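Notes from the open day at Pallilton, August 2025

I went to see the software side, because the hardware at these things is usually behind tape and the people who write the control code are not. Pallilton works on household cleaning and tidying. The bathroom group had a corner on the ground floor with two monitors, and the first thing on the schedule was the bath mat task.
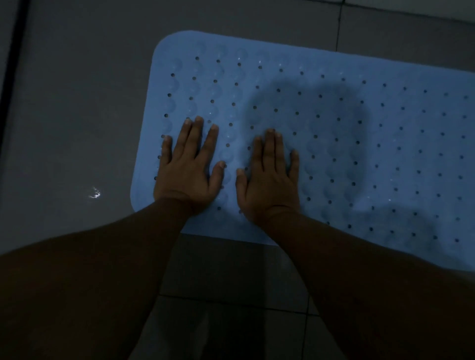
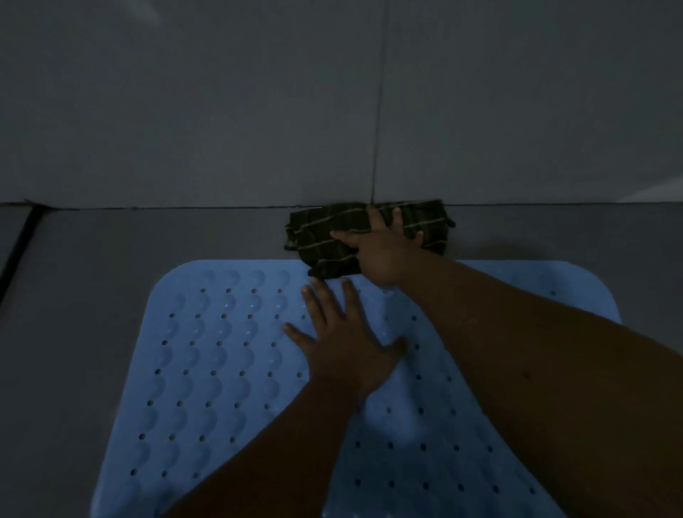
The bath mat task. Second picture: one hand on the mat, the other on the folded cloth by the wall.

The session was run by Afshin Sharifi, who looks after the perception and planning code. He went through the task the way the software sees it. A mat on a floor sounds like an easy object, but it bends, it can slide, and the holes and bumps repeat all the way across it. A tracker that matches small features from one moment to the next can jump over by a row and report that the mat has moved when it has not. Their first version did this often. The current one fits the outline and the rounded corners first, then uses the hole pattern only for small corrections.

Dim light is the other problem. Gray tile in a dark room gives very little to work with, and a shadow from an arm on a pale mat can look like an edge. They showed us the segmentation output with the shadow handling switched off, and the mat broke into several pieces. With it on, it stayed as one piece, although the boundary still wobbled where the forearm crossed it.

After that we got the planner, which is called Eson. It breaks a task into contact phases: reach, touch, press, slide, release. For the mat, each hand gets its own sequence and the two are tied together at a few points. I asked what happens when the hands are doing different jobs, such as one on the mat and one on a cloth. Sharifi said that is the case they spend most time on. If both sequences are planned separately, one arm ends up in the way of the other. Eson plans them as a pair and checks clearance along the forearms as well as at the hands. A new plan takes about 12 seconds on the machine they had there, which he said is too slow, and they are working on reusing parts of old plans.

Pressing was less settled. A camera alone can't tell you how hard a hand is pushing on rubber. The controller sets a force limit and watches for the mat surface to stop changing. Someone in the group asked whether that works on a mat with suction cups, where the surface can pop back up. The answer was that it sometimes ends the phase too early, and they have a ticket open for it.

The second half was about tooling. They use Zilari for labeling, and we were allowed to try it. You scrub through a clip, mark where each contact phase starts and ends, and choose the object from a list. The left and right hands are on separate tracks. I labeled one clip and got the release on the left hand wrong, because I marked it when the fingers lifted and their rule is to mark it when the palm does. The rule is in the guide, on a page I had skipped. The keyboard shortcuts are good. The object list needs a search box.

Nightly tests run on a server named Nechyporuk. There are 96 test cases in the bathroom set, and each one is replayed against the latest build. The results page is a plain table with the failed cases at the top, and clicking one opens the clip with the plan drawn over it. I would have liked longer with this, but the next group was waiting.

Practical details: sign-in was slow, the talks were hard to hear from the back, and coffee was upstairs. Parking is free behind the building. The next open day is in October and will cover the kitchen group. Bring your own laptop if you want to try Zilari, as the shared ones were taken most of the afternoon.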